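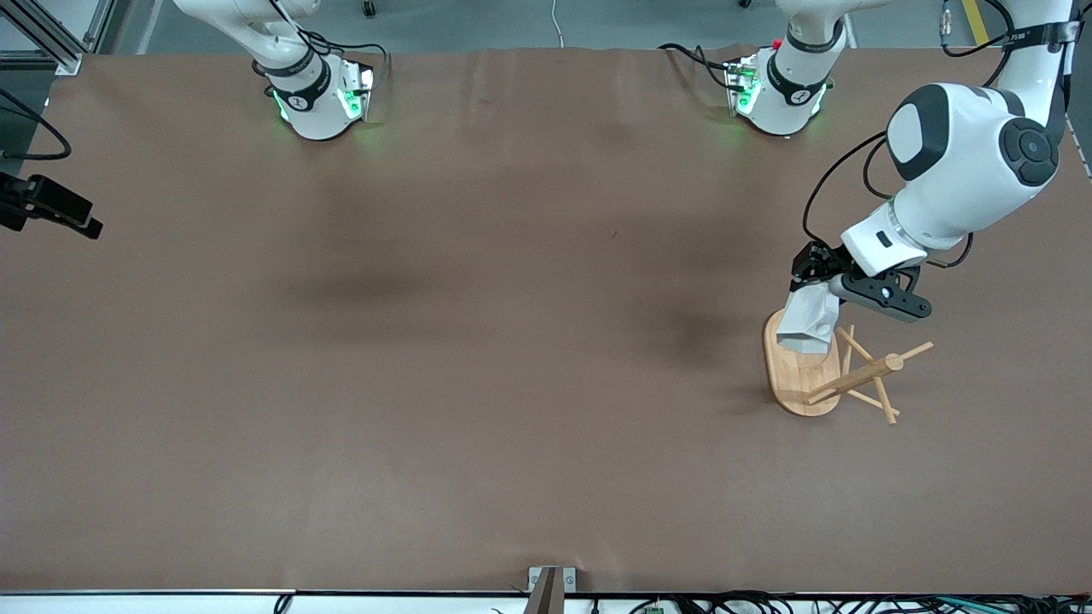
Search the help site
Enter keywords Go

Paper cup catches on the rack when I teach by remote control

I'm teaching a two-arm setup to put a folded paper cup on a small wooden dowel rack with an oval base. I drive it with a pair of Rovon hand controllers. I have 60 recorded runs so far. In most of them the left gripper squeezes the paper flat before I get it near the pegs, and then it won't go on. Should I keep those runs or throw them out? And would it be easier to move the arm by hand for this?

Corina Lazăr

Keep the ones where you recovered and finished the task. Delete the ones where you gave up. I would also set a limit on how far the gripper closes. On the remote you can't feel the paper, so everyone squeezes too hard. I set mine at 22 percent of full force for paper and left it there.

Moving the arm by hand works if yours has a free-drive mode, but your own hands and sleeves end up in the camera view, and the training picks that up. What I do is guide it by hand once to find a good wrist angle, save that pose, then record everything by remote starting from it. Come in along the peg, slowly. Plan on up to 300 good runs if you also want to move the rack between tries.

Flisosel

Same problem here with coffee filters. Never solved it, switched to plastic cups.

Brunton

Check the delay on your controllers too. Mine was 249 ms over wireless and I kept overshooting. A cable fixed most of it. Also tape the rack down while you practice, and take the tape off before you start recording the varied positions.

Wallier

Last updated: Fri 14 November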